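Stestari Pageant Sash -- Satin, Made to Order

Plain or printed sashes for pageants, show days, debs and school formals. Made in our Staldale workroom. Same satin we've used for years, nice weight, doesn't go see-through under stage lights.

Colours: white, ivory, royal blue, emerald, black. Red is back in February.

What you get
Double-layer satin, hemmed both sides
Lettering on the front, back left blank unless you ask
Rosette at the hip (can leave it off, just say so)
Safety pin tab sewn inside

Sizing
Adult sash fits most people up to 6 ft. Junior is shorter and a bit narrower. If your entrant is wearing a big national costume or anything with wings, get the long -- the standard one rides up over shoulder pads and looks awful from the judges table.

Lettering
Up to 15 characters in the large font, more in the small. Check your spelling before you send it thru. We print what you type, including apostrophes in the wrong spot.
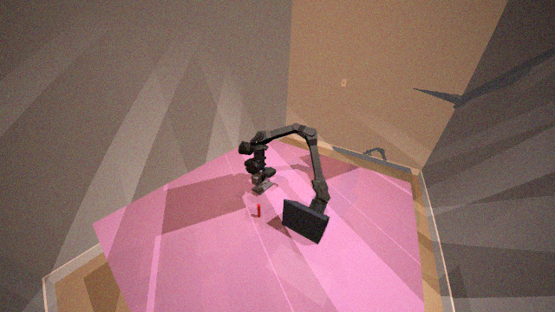 Trims and extras
Ruggiero fringe, gold or silver, both ends
Crystal edging, hand glued, adds 2 weeks
Ziria garment bag, fits sash and a small crown
Extra rosettes, sold singley

Ordering
Minimum order is one. Discount kicks in at 60 for the big regional comps -- email first so we can check the satin stock. Need it quick? Rush spots go fast in formal season. Ring the workroom before 2 pm, don't put it in the order notes, they don't get read till packing.

Care
Cool iron on the back only. No steam on the lettering. Don't fold it, roll it. Lipstick won't come out, sorry.

Returns
Blank sashes, yes, if unworn. Printed ones only if the mistake is ours. Pickup from Staldale is free, post is worked out at checkout.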